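Flasteo Entertainment News Archive: Progress Report 3
Submitted to the Bucur Fund, 7/11/20

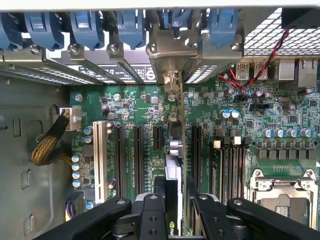

Interior of a workstation case, with graphics card and blue slot clips.

Scope of this report

This report covers work on the Flasteo archive of film and television news since the second report. The archive holds celebrity coverage first published on the Jidton site: wedding and birth announcements, casting news, interviews, and short items rewritten from wire copy. The grant pays for checking, correcting, and re-indexing these articles. It does not pay for new reporting.

Articles reviewed

The target for the period was 2,000 articles. We completed 1,750. The shortfall is in the wire rewrites, where the original agency copy often has to be found before a claim can be checked. Many of these items say only "according to reports" and give no source. Where a source was found, it has been named in the text. Where none was found, the article has been moved to a holding list and taken out of search results.

Most corrections were small. Misspelled names of supporting actors were the largest group, followed by wrong release years and films credited to the wrong studio. Each corrected article now carries a note at the foot stating what was changed.

Family and privacy items

Articles about the children of performers were reviewed separately. School names and home addresses have been removed from the text and from headlines. Birth announcements made publicly by the parents have been kept. Items based only on neighbors' remarks have been withdrawn — the web address now leads to a short notice.

Photo rights

We wrote to 20 photo agencies about red carpet and airport pictures used in older galleries. Replies are still coming in. Galleries with unclear rights stay offline until the agency answers. Two-line captions have been kept as text so that the event and the names can still be searched.

Indexing

Performer names are now matched through the Flelitz name list. It handles married names and stage names well. It does less well with performers who share a name, and those records are still being separated by hand. Film titles that were changed before release are entered under both titles.

Spending

Spending is within the approved budget. Staff time on source checking ran above plan, and the difference was covered from the line for outside copy editing.

Next period

Work in the next period will cover the remaining wire rewrites, then the television interviews. We ask the Fund to agree to a revised finish date in November for the photo galleries — the other dates in the work plan are unchanged. The holding list will be attached to the next report.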